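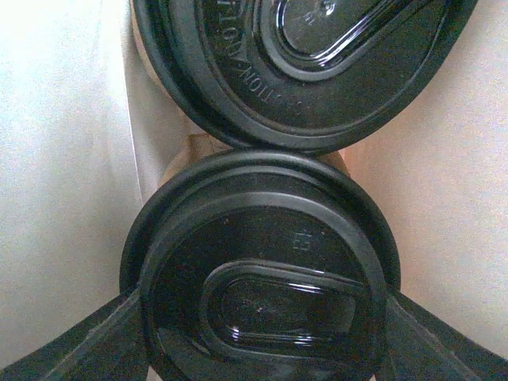 About Lerkaveo

Lerkaveo records people teaching robots to do small jobs by hand. Our operators hold a gripper or steer an arm remotely and work through a task from start to finish, and the recordings are used to train robot control software.

We have 34 operators in two rooms on Dalsgaard Street. Most of our work is with everyday items: paper cups and lids, towels, jars, cutlery. A typical order is 1,000 demonstrations of one task, with the objects moved between takes. Failed attempts are kept and labeled.

Our scheduling and review tool, Tivow, was built in house. Customers can look through their recordings in it while a job is still running.

Visits are on Friday afternoons by appointment.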